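Asunto: Re: [cuadernos] Libretas escolares chinas: ¿merece la pena guardarlas?
Fecha: 8 de junio de 2023

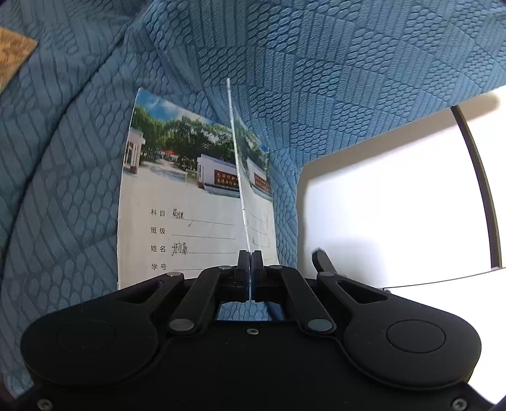
Perdonad que insista, pero sigo pensando que una libreta con la foto del colegio en la portada vale lo mismo que cualquier otra. Las reparten por cientos, el papel es malo y en cuanto acaba el curso van al contenedor.
El del mensaje anterior ya lo dijo, y en eso le doy la razón, aunque por otros motivos. Copio lo suyo para que no se pierda el hilo:

> Yo tiré una caja entera en la última mudanza y no me arrepiento. Si el
> interior está escrito, al comprador no le interesa; si está en blanco,
> tampoco, porque entonces es papelería sin más. En el foro de Niton
> piden hasta 74 euros por un lote y no he visto que se venda ninguno.
> Además, esas portadas con la entrada del centro, los árboles y el
> cielo azul son todas la misma. Quien me explique qué tienen de
> particular, que lo haga con argumentos.

Voy con los argumentos, sin mucha esperanza. Lo de que son todas la misma no me lo creo hasta que alguien ponga varias juntas, de centros distintos. En las mías, que son de igual diseño, se lee en el letrero de la entrada «无锡行知», o sea, Wuxi y el nombre del centro, o el principio del nombre. Eso ya las ata a un sitio, cosa que no puedo decir de las rayadas de supermercado que tanto se defienden en esta lista.

Luego está la casilla de la asignatura, 科目. En una hay algo escrito a mano que yo leo como 物理, física. No pongo la mano en el fuego: si alguien con mejor chino lee otra cosa, que corrija. Para mí ese renglón rellenado tiene más interés que la foto, y es justo lo que el comprador de lotes llama defecto.

Tampoco me convence el entusiasmo contrario. El catálogo Granström dedica 3 páginas a las libretas escolares y en ninguna explica cómo fecha una portada. Pone una década y a correr. Escribí en su día para preguntarlo y me mandaron un folleto de fundas.

Hablando de fundas: las Batance no las recomiendo. Compré 4 para probar, y las grapas marcan la cubierta a los pocos meses. Las de Fliltby cierran mejor, pero son caras para meter dentro algo que, según media lista, no vale nada.

Mi propuesta sigue siendo modesta. Quien tenga libretas de este tipo, que apunte la asignatura, el centro si se lee y el número de hojas, y lo mande antes de julio. Con eso se hace una tabla y discutimos sobre algo. Lo que no pienso hacer es pagar por un lote a ciegas.

Y por favor, recortad las citas al responder.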